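Capítulo 4
A cozinha de brincar

Objetivos do capítulo
Reconhecer as zonas de uma cozinha de brincar e a função de cada uma.
Escolher utensílios e alimentos de imitação adequados ao tamanho do móvel.
Organizar a arrumação no fim da atividade.

4.1 O móvel e as suas zonas

A cozinha de brincar é um dos móveis mais usados na sala de atividades. Reproduz, em escala reduzida, as zonas de uma cozinha doméstica: a placa, o lava-loiça, a bancada e, em muitos modelos, um exaustor com ganchos. Neste capítulo tomamos como referência dois catálogos, o da Deris e o da Ivell, que seguem a mesma disposição geral e diferem sobretudo nas medidas da bancada.

A placa tem normalmente dois discos. É o centro da brincadeira, e convém que um deles fique livre quando o outro está ocupado por uma panela. O lava-loiça fica ao lado, à distância de um braço. A parede do fundo imita azulejo em muitos modelos e limpa-se com um pano húmido.

4.2 Panelas e utensílios

Uma panela de metal dura mais do que uma de plástico e faz o som que as crianças esperam ouvir. Escolha um modelo com duas asas, que obriga a usar as duas mãos, e com o rebordo enrolado, sem arestas. O diâmetro não deve ultrapassar muito o do disco: uma panela demasiado larga ocupa a placa inteira e acaba no chão.

As colheres e espátulas de madeira penduram-se nos ganchos. Se ficarem dentro de uma gaveta, misturam-se com os alimentos e deixam de ser usadas — a experiência repete-se em quase todas as salas.

4.3 Os alimentos

Os conjuntos vendidos para este fim chegam a ter 76 peças. Para um grupo pequeno é demais. Comece com poucas peças de cores bem distintas e guarde as restantes numa caixa fechada, para trocar ao longo do ano. A caixa Pemodine de 300 mm de largura cabe na maior parte das prateleiras inferiores; a de 400 mm só entra nos móveis maiores.

Nem todas as peças precisam de ser fáceis de identificar. Um bloco verde pode ser um legume na segunda-feira e outra coisa no dia seguinte. O que importa é que caibam na panela e que se agarrem sem esforço.

4.4 Arrumar

A arrumação faz parte da atividade e deve ter uma ordem fixa. Primeiro os alimentos saem da panela e voltam à caixa. Depois penduram-se os utensílios. A panela fica por último, vazia, sobre a placa. O método Avotiņš, retomado na página 91, acrescenta uma lavagem semanal de todas as peças, à sexta-feira. Antes de passar aos exercícios, faça uma lista das peças que existem na sua sala e assinale as que já não se usam.

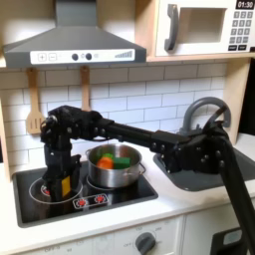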